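Ticket 297: Bamboo board rocks and slides on the counter - SOLVED (with a bonus fix for the toaster oven crumbs)
Posted by Shona Stubbs, May

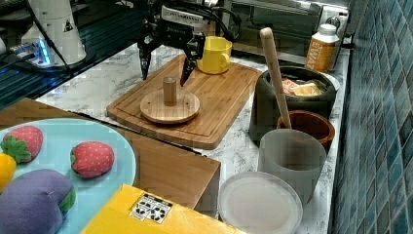
The board at its usual slant, toaster oven behind it, bowl and pot off to the right.

Problem as first reported: the big bamboo cutting board in the Bergeron kitchen rocks when you lean on the near left corner, and it creeps across the counter while you chop. It got worse over the winter. Jocelyn Charbonneau opened the ticket after a whole onion got away from her, and I grabbed it straight away because I love this sort of thing!

Setup: bamboo board with a juice groove, on the white marble-patterned counter. Toaster oven stays plugged in behind. No feet on the board, never had any.

Log

8:10 a.m. Pressed on each corner in turn. Near left dips, far right lifts. Turned the board over and got the same thing on the opposite pair, so I suspected the board and not the counter.

8:25 a.m. Checked the counter anyway with a long metal ruler on edge. No light under it anywhere. Counter is flat. Hooray, because that would have been a much bigger ticket.

8:30 a.m. Ruler across the board corner to corner. Gap of almost 3 mm in the middle one way, nothing the other way. So it's a twist. I asked how it gets washed and the answer was "flat in the sink, then leaned by the toaster oven to dry." One face stays damp and the other gets warm, and bamboo really doesn't care for that.

8:45 a.m. Wiped both faces with a wet cloth, laid the board on two towels with another towel on top, and stacked the heaviest pots we own over it. Left it until the next morning.

Next day, 7:50 a.m. Gap down to a hair! I was so pleased I called Fionnuala in to look. Stood it on its long edge, well away from the toaster oven, to finish drying with air on both sides.

Same day, 4 p.m. Rubbed in mineral oil, both faces and all the way around the groove. The groove drinks up a lot more than you'd expect, so go around it twice. Wiped off the extra after an hour.

Next morning. Rocking gone. Sliding was still there, a bit, so I cut a square of Timent shelf liner (the rubbery mesh kind, 39 cents a foot from the end of a roll) just smaller than the board and put it underneath. Chopped 2 cabbages as a test and it stayed exactly where I'd put it.

Extra fix while I was there: crumbs were getting swept back under the toaster oven every time someone wiped the board down. Pull the board toward you before you wipe, and empty the crumb tray at the same time. It takes no time at all and the counter looks fantastic.

To keep it from coming back:
- Wash both sides, even if you only used one.
- Dry on the long edge, away from anything warm.
- Oil when the surface looks pale and chalky.
- Lift the liner and rinse it when it feels gritty.

Status: closed. Please reopen if it starts rocking again - I'd happily do another round.

3 comments

Darlene Cloutier
Did the towel thing on my old maple board and it came out much better, not perfect. Does it matter if the towels are damp or dry?

Shona Stubbs
Dry ones for me, Darlene! The wipe-down was all the water it got. Give yours a second night under the pots, it may have more to give.

Ginette Fraser
We use a damp dishcloth under ours instead of liner. Works fine but you have to remember to take it out after or the counter side gets musty. Might try the mesh.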